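Ticket 148 – Perception: phantom obstacles and lost door edge during fridge task
Project: Mirkalham (two-arm kitchen manipulation)
Component: Tulex depth filter, Prudska planner
Status: Open, see last entry
Opened: December 20, 2019

Summary as filed

With the fridge door open and both grippers working low in the opening, the planner stops and reports a collision with an object that isn't there. Operator has to clear the map by hand and restart the task. Filed as "planner too conservative, please reduce padding."

Entry 1

I don't believe the title, so I've changed it. Padding has nothing to do with a planner that reports an obstacle on the far side of a steel door. If we shrink the padding we get the same stop a few centimetres later, plus a robot that's more willing to bump the shelves. Please don't change padding on the kitchen rig while this ticket is open. I've put it back to the default on my branch.

What I've asked for from whoever is on the rig: the raw depth, the filtered depth, the obstacle map and the head camera stream, all from the same run. A video of the screen is no use to me.

Entry 2

Got the logs, thanks. The head camera stream is fine. The obstacle map has a lump in it, sitting behind the door plane and a bit above where the grippers are. It moves when the arms move. When the arms hold still, so does the lump.

That smells like a reflection. The door is brushed steel, so you don't get a clean mirror image, but you get plenty of soft shapes, and the stereo matcher will happily match soft shapes if we let it. The self filter removes points that fall on the arm model. It has no idea about points that fall on a blurry copy of the arm.

Before anyone gets excited, I've been wrong about reflections before. In July we spent far too long blaming a shiny kettle for what ended up being a stale transform. So the boring causes get ruled out first.

Checks done:
- Hand-eye calibration re-run. No change worth mentioning.
- Transform timestamps compared with image timestamps. In step for the whole run.
- Self filter switched off, then on. The lump is there both ways. The real arms vanish from the map when it's on, as they should.
- Playback at half speed. Same lump, same place.

Entry 3

Somebody suggested covering the door in matte film and closing the ticket. No. The film would tell us whether the door is involved, and I'm happy to see it used for that. It isn't a fix. The robot is meant to work in kitchens, and we don't get to wrap people's appliances.

Somebody else suggested the new Tulex build, because the release notes say "improved handling of specular surfaces." I installed it and played back the same run. The lump got smaller and broke in two. The planner now stops for two phantom objects where it used to stop for one. I've gone back to the old build until there's some evidence the new one helps.

Entry 4

Went through the head camera stream for the section just before the stop. The steel takes up most of the view at that point, with the grippers down at the bottom, facing each other in front of the white shelf or drawer front. Their hazy copies sit just above the lower edge of the panel.
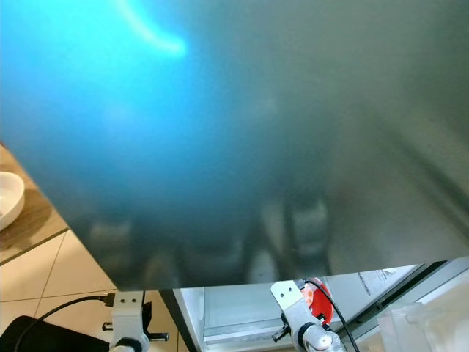
The matcher's confidence is low over most of the steel and then jumps in patches where there's some contrast to hold on to. There's one set of patches over the gripper shapes and another in the blue glow up in the left corner. The glow doesn't produce obstacles, as far as I can tell, because the points land outside the planner's volume. That's luck. If the door were at another angle I'd expect a second ticket.

The door edge is the other half of the problem. It's the one thing in this view I'd trust, a crisp straight line with steel on one side and everything else on the other. The Tulex hole-filling step smears depth across it. So the planner loses the edge of a real door and gains a solid object behind it, which is about as bad a trade as you could design.

Entry 5

Turned hole filling off. The edge came back straight away. The lump is still there but thinner.

Next I raised the confidence cutoff from 27 to 200. The lump is gone. So is a good part of the white shelf, since plain white plastic has even less texture than steel. Can't ship that. The planner would treat the shelf as free space and I'd be back here with a worse ticket.

A global cutoff is the wrong tool. Please stop proposing values for it.

Entry 6

Tried something narrower. We already know the door angle, because the task opens the door and the door tracker keeps an estimate. With the angle we can place the panel as a plane in the map, and throw out any depth point the camera claims to see behind that plane and inside the panel outline. The camera can't see through steel. If it says it can, it's wrong.

Playback on the failing run: no lump, shelf intact, edge intact. Prudska plans through to the end of the run without stopping.

I'm not calling that fixed. It's one recording, and it leans on the door estimate being good. If the estimate drifts toward the camera, we'd be deleting real points next to the edge, right where the grippers are working. I've added a margin and a warning when the tracker is unsure, but I picked the margin by eye.

Entry 7

Played back 2000 frames from older fridge runs on the Bhutto test set. Most are clean. Two stretches aren't, and in both the door tracker had lost the door and kept publishing its last guess with full confidence. The tracker shouldn't do that, and it's nothing to do with depth. Split out as its own ticket.

The rule is merged behind a flag, off by default. Hole filling is off by default for the kitchen rig only. Padding is unchanged. Whoever runs the rig next, please turn the flag on, save all four streams and attach them whether it stops or not. A run with no stop is only useful to me if I can see what the map was doing.

Leaving this open until there are live runs with the door at more than one angle.

Related items
Door tracker publishes stale pose with full confidence
Tulex: hole filling smears depth across straight edges
Prudska: show source of obstacle in stop message
Kettle false positives (closed, stale transform)
Bhutto test set: add fridge runs with door partly open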